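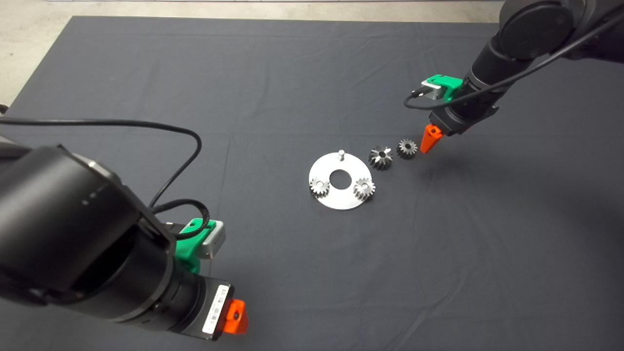
Unit 4: Textile Care and Household Linen
Allthorpe Institute, Department of Domestic Studies
Course tutor: Haiyan Gu

Print this page | E-mail this page

4.1 Creasing and recovery

A crease forms when fibres are bent and held under pressure. Wool recovers well, as its fibres are naturally springy. Cotton and linen recover poorly and usually require damp heat. Students should be able to explain the difference between a crease, which follows a single line, and general wrinkling. 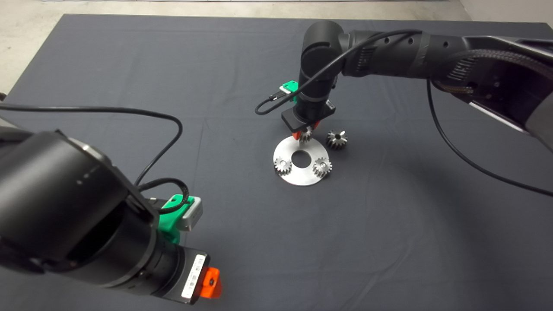 Fig. 4.1. Dark grey cloth with faint fold creases.

4.2 Storage

Large cloths may be folded or rolled. Folded cloths should be refolded along new lines in May of each year, so that no single line is weakened. Rolled storage is preferred for pieces wider than 68 inches. Starch must be washed out before long storage. Cupboards should be dry and dark, with the relative humidity kept near the set value of 50 per cent.

4.3 Weave and surface

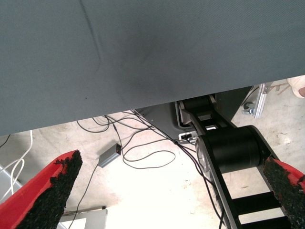
Reading time: 2 minutes

A plain weave passes each weft thread over one warp thread and under the next. A twill passes over two or more and shows a slanting rib. The closeness of the weave affects how a cloth hangs and how readily it marks. For the written exercise, students will compare the Skuneck and Ofori sample cards and state, for each sample, the weave, the likely fibre and a suitable method of pressing. Answers should not exceed one side of paper. The set reading is Gilto, pages 47 to 59.

Print this page | E-mail this page

Comments (3)

M.P.: Is the set reading the same for evening students?

Haiyan Gu: Yes, the reading is the same for both groups.

Lindsey: The Ofori card in the library has sample 6 missing. Please could it be replaced before the exercise is due?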